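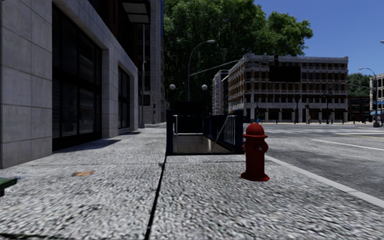

Subject: Re: Empty storefront on Hofstetter Street - which kind of restaurant?
List: Downtown Primstead Food and Business

Hello all,

I read the message from last night with great interest and I want to answer it point by point, because I think many of us have the same wish but not the same idea of how to reach it. Please excuse my English where it is stiff. I write slowly and I read everything twice before I send.

> On the list, a neighbor wrote:
>
> Everyone I know is tired of driving to the mall for a decent
> bowl of soup. We have over 1,000 people working downtown every
> day and where do they eat at noon? In their cars. I was at the
> dumpling house in Prenent last month and the line went out of
> the door. They have two locations now. Why can't somebody
> convince them to open the third one here? The old shoe shop on
> Hofstetter would be perfect. The landlord should just offer
> them free rent for a year and the rest will follow.
>
> Also, can we please not get another burger place.

First, I agree about the soup. I have worked downtown for six years and I have eaten more cold sandwiches at my desk than I want to remember.

I also know the dumpling house in Prenent. My wife and I drive there when we visit her sister, and we always order the same things: the pork and cabbage dumplings, boiled, and the beef noodle soup with the pickled mustard greens. The broth is very good. It is dark and a little sour and you can taste the star anise, but it is not too strong. The pan-fried dumplings I like less, they are sometimes greasy at the bottom. A plate of 14 dumplings is enough for two people if you also take the soup.

But I would like to say something about the idea that they should come here. I asked about it. The last time we paid, I asked the woman at the register if they plan a new restaurant, and she was friendly and explained it to me. The second location took them almost two years to open. They make all dough by hand in the first kitchen and they drive it to the second one every morning before six. From Prenent to Primstead is 28 miles, and in winter the road is what it is. She said they would need a second dough kitchen before they can think of a third restaurant. So I don't believe free rent alone would change their mind.

Second, the old shoe shop. I am not against it, I only want to mention what I know. I was inside two times when it was still a shop. It is long and narrow, and there was no kitchen at all, only a small sink in the back. For a restaurant with woks you need a hood and a duct up to the roof, and there are apartments on the upper floors. When the bakery on Hellberg Square put in their new oven they waited the whole summer for the permit, and this was only an oven. Perhaps someone on the list who knows the building code can correct me. I would be happy to be wrong.

The free rent I also don't understand completely. Who pays the hood? If the landlord gives one year without rent but the owner must build the kitchen with his own money, then he has maybe saved the smaller amount. We saw this with the taco place. They had a very good price for the first year, everybody was happy, and then in the second year the rent went up and they were gone before Easter. I still miss their fish tacos with the red cabbage.

Now my own suggestion, which is more modest. In the Hellberg building there is the former cafeteria on the ground floor. It has a kitchen with a hood already. I counted the seats from the old floor plan which hangs next to the elevator, and it was made for 34 persons. This is small, but for lunch it is a good size, because people do not stay long. The building opens it only for meetings now. Could it be possible that two or three cooks share it on different days? One day soup, one day curry, one day something from the oven. In the town where I grew up there was such a lunch room near the train station, and the cooks changed but the tables were always full. You paid at the door, you took a tray, and you were back at work after half an hour. There was a lentil soup with smoked sausage and a spoon of vinegar which I have tried to cook many times at home and it is never the same.

A shared kitchen would also be a test. If a cook sells out every time for some months, then he or she can go to a bank with real numbers and rent a bigger place. Then maybe it is the shoe shop, why not.

I can see some problems also:

- The cafeteria closes at 3 p.m. together with the front desk, so dinner is not possible.
- I don't know who would be responsible for cleaning between the cooks.
- There is very little cold storage. I remember one tall refrigerator and one chest freezer, both old.
- The entrance is not easy to find from the street. A sign would be necessary, and signs on this building need approval.

About the burgers: here I must disagree a little. We have two burger places and one of them is good. The one near the post office makes the onions very slowly, almost like jam, and the bun is toasted on both sides. I would not want to lose it. I only think we have enough now.

If there is interest in the cafeteria idea, I can write to the building office and ask what they would want per day, and if the equipment still works. I would prefer to do this in November, when their budget for the next year is not finished yet. Before I write, it would help me to know two things from the list. Does anyone here know a cook who is looking for a kitchen for one or two days a week? And what would you pay for a lunch of soup and bread? I would pay eleven dollars, if the soup is hot and the bowl is big.

Please answer to the list and not only to me, so that everybody can read it.

One more question which has nothing to do with the rest: the Saturday-only bread stand that sold the dark rye with caraway, did it move or did it stop? I went there at 9 a.m. the last two times and found nothing.

With kind regards from the third floor, Hellberg building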